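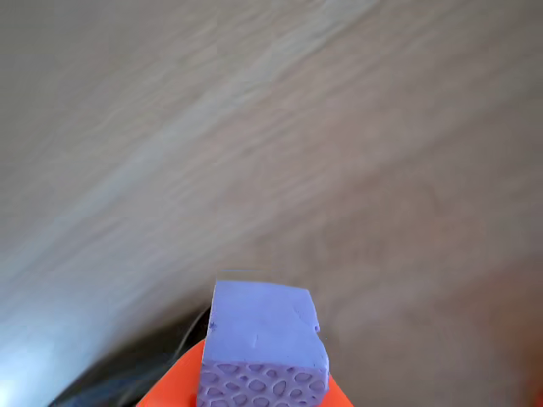

Lavender pad on the orange gripper, textured side and smooth side.

Home | Kitchen | Workshop | Storage | Small Builds | Contact

Soft pads for a small gripper

We have a shared bench with one small arm on it, and the job we keep giving it is sorting odds and ends out of a box. The arm was easy to put together. Getting it to hold things without crushing them or flinging them took the better part of February. These are the notes we kept, cleaned up a little for anyone building the same sort of thing at home.

Make the pad softer than the thing you want to pick up. A hard finger touches a small crumpled object at one or two points and the object spins out. A soft one gives and wraps a little. Squeeze the pad between your thumb and finger before you fit it. If you can't dent it, try something softer.

Put texture where the grip happens and leave the rest plain. A raised pattern catches on folds and loops. It also catches on lint, so brush it out with a dry toothbrush at the end of the session. Don't use solvent.

Don't throw a pad away over a nick in the corner. We ran a chipped one for 700 picks and could not tell it from a new one. Replace a pad when it starts to lean, or when the gripping side goes shiny.

Tie the cable back with slack in it. Move the arm by hand through its whole reach with the power off and watch the wire at each end of travel. Ours came up 12 mm short on the far side the first time, and we had to redo the run. Soft ties are better than the hard plastic kind here, and you can undo them.

Start slow. Our controller board is a Plidau and its speed setting goes from 1 to 200. We stay at 7 until a new set of pads has been through a full box, then go up a step at a time.

Use a box with a dark floor if you have one. Light objects are easy to find against it, both for you and for the software.
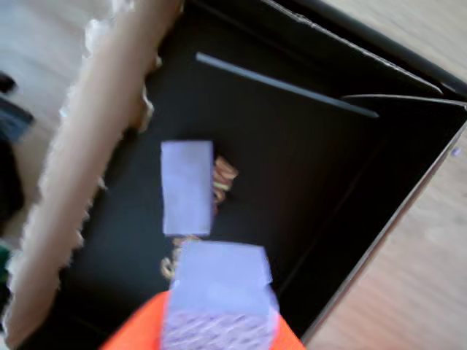 An old carton works as well as anything you can buy. Torn cardboard along the rim is fine until the arm brushes it, and then bits of fiber end up in the box and get picked up in place of the parts. Run a strip of tape over the worst of it, or trim the loose flaps with a sharp knife. Weigh the box down or stick it to the table with a loop of tape under each corner. If it slides even a little, every position you saved is wrong.

Leave gaps between the objects at first. Two things lying together count as one as far as the gripper is concerned, and the lower one usually gets dragged. Once single picks are going well, push them closer.

Keep tools and spare parts clear of the path the arm takes to the box. Mark that path on the table with masking tape so the next person at the bench knows.

Turn the power off before you reach in, including for a quick nudge.

The pad pattern we started from was the Tipoki one, cut down to fit narrower fingers. We still need to try it on wet sponges.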